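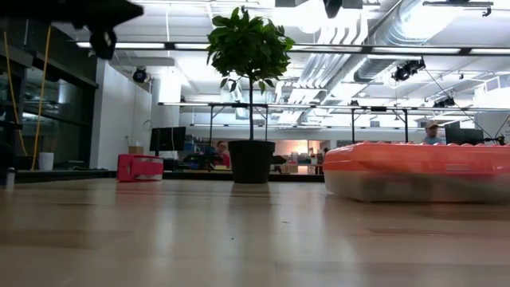 Why Does a Tree in a Pot Stay Small?

Stuvska Museum for Young Readers
Published May 1, 2025, by the Education Office

Print this page | E-mail this page

A tree in a forest may send its roots far out into the soil. A tree in a pot cannot. When its roots reach the side of the pot, they turn and grow in circles. With less room for roots, the tree takes in less water and less food from the soil, and so it grows slowly.

People who care for potted trees also trim them. Cutting the tips of the branches makes new shoots grow lower down. After several trims, the leaves sit close together in a round shape called a crown. The bare part below the crown is the trunk.

Trees indoors need light. Leaves use light, water, and air to make sugar, which is the food of the plant. The Museum asks visitors to turn each potted tree a little every week so that all sides receive their share.

How much water is enough? Press one finger into the soil. If it feels dry, the tree may be watered. Most pots have holes in the bottom, and extra water runs out through them into a dish.

The Mensah Plant Room at the Museum holds over 400 potted plants. Children aged nine and older may attend the repotting class in August, which begins at 10 in the morning. Each child will move one young tree into a larger pot and take it home. An adult must sign the form at the front desk.

Word to know
Root-bound: having roots that fill the whole pot.

This website uses cookies. By continuing to read, you accept our cookie notice.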